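Co-training on borrowed demos - has anyone got it to hold up on a different gripper?

Started by mossgate, 11 Dec 2022
Board: Learning from demonstration

mossgate wrote:
I've spent most of the last fortnight on the co-training recipe that's been going round and I'm properly excited, so apologies for the length. Short version: take a small set of demos from your own arm, mix in a much bigger set from other people's arms doing vaguely similar things, train one policy on the lot, and don't bother fine-tuning at the end. I had 372 demos of my own and pulled in 2,070 from the Clerama pool. Same network, same training budget, same wrist camera as the only input.

The task is picking up long thin things and standing them upright. My own-data policy manages it on 6 out of 20 tries. The mixed one got 15. I ran it a second time the next morning because I didn't believe it, and got 14. I haven't had a jump like that from a data change before!

What's got me scratching my head is that hardly anything in the Clerama pool involves poles. It's mostly cups, cloths and drawers. So what is it learning from them?

tobyfen wrote:
Lovely numbers. My guess would be the approach. Most of what goes wrong with thin objects goes wrong in the last few centimetres before the fingers close, and a cup handle asks for much the same correction as a pole does. Where were your failures before, and where are they now?

mossgate wrote:
Went through the logs over lunch. Of the 14 failures with my own data, most were closing beside the pole and carrying on as if it had been grabbed. In the mixed runs I only see one of those. The rest are dropping it while tilting, so the problem has moved further down the task. I think you're on to something.

Harrow_K wrote:
Going to be the wet blanket. Twenty tries is very few. 6 against 15 is probably a real difference, I'll give you that, but you can't say much about how big it is. And did you shuffle the order? If you ran all of one policy and then all of the other, you've also tested whatever the light was doing that afternoon. I lost a month to exactly that in January. Thought I'd found a clever augmentation, and what I'd found was a cloudy day.

mossgate wrote:
Ah. No, I ran them in blocks. Own-data first, then mixed. Fair point and slightly painful.

Harrow_K wrote:
It's an easy fix. Write a script that picks the policy for you and doesn't tell you which one it chose until you've scored the run. The scoring matters as much as the order. If you know it's the new one you'll be kinder to a wobbly grasp. I certainly am.

pell_and_co wrote:
I'd push back a bit on Harrow. If every try with a new idea had to be blind and shuffled we'd all do one experiment a year. Blocks are fine for deciding whether a thing is worth your time. Shuffle when you want to tell other people about it.

Harrow_K wrote:
They are telling other people about it. We're in the thread.

pell_and_co wrote:
Ha, all right, walked into that.

tobyfen wrote:
Can I ask about the mixing ratio? With 2,070 against 372 and plain random sampling, your own arm is a small slice of every batch. We tried half and half by weight on the Gelloston setup and it did better than sampling in proportion, but our borrowed set was much messier than Clerama.

mossgate wrote:
Plain random, no weighting at all. Half and half is next on the list. I'd half expected plain to be the bad option, so it's cheering that it worked as well as it did.

lechz wrote:
Lech Zieliński here, I look after the data side for Zalewska. Very glad to see this written up, including the failures! Something we see in our own co-training runs that may help: the gain depends heavily on the wrist view lining up between arms. Where the fingers sit in the picture matters more than what colour they are or how wide they open. If the borrowed demos have the fingers low and both visible, and yours do too, the policy seems to treat them as the same hand. Tilt the mount a little and much of the benefit goes.

For comparison, one from our side, pole between the fingers:

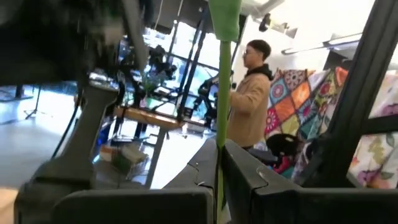

Wrist view, green pole, daylight from the windows behind.

You can see how busy it gets past the fingers. There's a chap in a tan jacket working away, a patchwork quilt with every colour going, more robot arms over at the table. We used to hang plain sheets to hide all that. We've stopped, and the policies trained on busy backgrounds travel better to other rooms.

mossgate wrote:
Oh, this is really useful, thank you. My fingers come in from the bottom as well, so that could be luck doing a lot of the work. And that quilt! My backdrop is a beige wall, which is starting to look like a mistake.

Harrow_K wrote:
I like the finger position idea but I don't think it's been shown yet. A change of mount also changes how close the camera is, how much glare it gets and what the fingers hide. Has anybody moved the mount and then warped the image back to the old view? If the drop goes away, it's the framing. If it stays, it's something else.

lechz wrote:
We haven't done the warp. It's a good test and I'd like to steal it. On backgrounds I should also be careful: when we took the sheets down we were collecting in more rooms too, so the two changes are tangled together.

pell_and_co wrote:
Someone with an Arkach mount could do the tilt in ten minutes, they have the click stops. I've got one in a drawer. Won't get to it until January, but I'm happy to run it if mossgate shares the checkpoint.

mossgate wrote:
Checkpoint and training config are going up tonight, link on my profile. Plan from my end: shuffled and blind this time, own-data against plain mix against half and half, and a few patterned cloths over the beige wall as a separate run so it doesn't muddle the rest. Harrow, if you've still got that script I'd love a copy.

Harrow_K wrote:
Sent. Read the comments at the top before you run it, it will happily overwrite your old scores.

14 replies hidden - 6 people are following this thread - Share (20)

Recent in Learning from demonstration
- How long are your demos, and do you trim the ends?
- Gelloston setup: notes on a second camera
- Scoring half-successes without fooling yourself
- Arkach mount click stops slipping under load
- Cloth folding with a wrist camera only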